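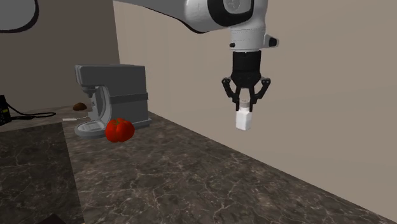 White block in the gripper, clear of the marble. Coffee machine and tomato behind left to keep the view busy.

Kitchen counter set, sim side
Posted Mon 9 June, Yurani Ayala

Quick page so people stop asking where we've got to. This is the counter-top batch for Bramer, all rendered, no real arm used. Kartini Wijaya drove most of them by hand from the desk at Brernaslow, Wálter Puma did the rest. 131 runs recorded, 108 kept. More pictures when I get a minute, just the one up for now.

Notes to go with it:

Task. Pick up the block, lift, hold, put down somewhere else on the counter. Nothing clever. The instruction text is one plain sentence per run, written by whoever drove it.

Clutter. Food and kitchen bits get shuffled between runs, block too. Counter and walls stay put in this batch. Wálter Huaranga wants the lighting changed as well, fair enough, next batch.

What got binned. Mostly drops, plus a few where the driver dithered over the block for ages and the learner would only pick up the dithering. Slow but steady ones stayed in. Kartini disagrees, we are still argueing.

Pale block, pale wall. Edges get hard to find at the small picture size we train on. Left in on purpose, but Consuelo Quintero is making a second set with a darker block so we can compare.

Labels. Start of grasp and end of lift marked by hand, 2 people per run. Where they differ by more than a few steps it goes back in the pile. Please use the new sheet, not the old one, teh old one has the columns swapped.

Still to do: Paucar export, rename the folders, redo the runs with the missing gripper readings. Zunach gets a copy once the export is finished.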